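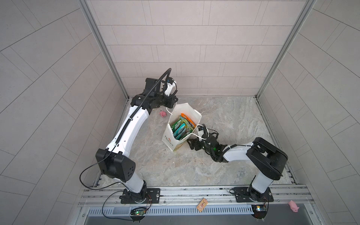

Print this page | E-mail this page

Speaker notes: Tile and grout in small wet rooms
Lesego Xaba, May 14, 2021

We use cookies to improve your visit. By continuing you accept our cookie policy. OK

Opening (speak slowly, wait for the people at the back)

Good morning. My subject is small tiled rooms, and mostly the grout. At Kenovberg we looked after 118 of them last year, in hotels and in two swimming halls. Most complaints were the same complaint: a brown line near the floor.

1. Why the layout matters

Many clients choose running bond because it looks calm. I like it too. But each row has short vertical joints that stop at the next tile, and a brush must stop there also. In the Rampersad building the cleaners needed 12 minutes more per room after the change of pattern. Please tell this to the client before the order is signed — not after.

Ask the room: who has cleaned a wall like this by hand?

2. Corners

A corner moves. The two walls do not dry at the same speed, and hard grout in the corner will crack, often in the first December when the heating is on. We use a metal profile or a soft sealant there. With a profile, look also at the lowest part, where it comes near the floor. Dust likes this place.

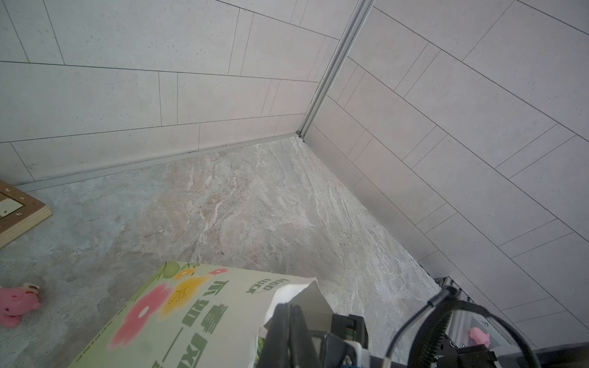

3. What we changed at Urketach

Skip this part if we are late.

We sealed the joints again after 2 years and wrote down the cost. It was 2,254 for the whole floor, with labor. The manager thought it was too much. Then I showed him the bill for the water damage one floor down, and we continued.

4. The floor

Marble pattern is kind to small dirt, so people clean it less. Check it with a lamp held low.

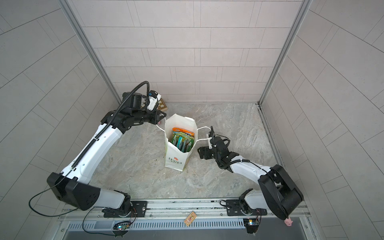

Tiled side walls, aluminum corner posts and a marble-patterned floor.

Closing: thank Dultel for the room. Questions — about ten minutes. If someone asks about epoxy grout, say I will send the notes by e-mail.

Print this page | E-mail this page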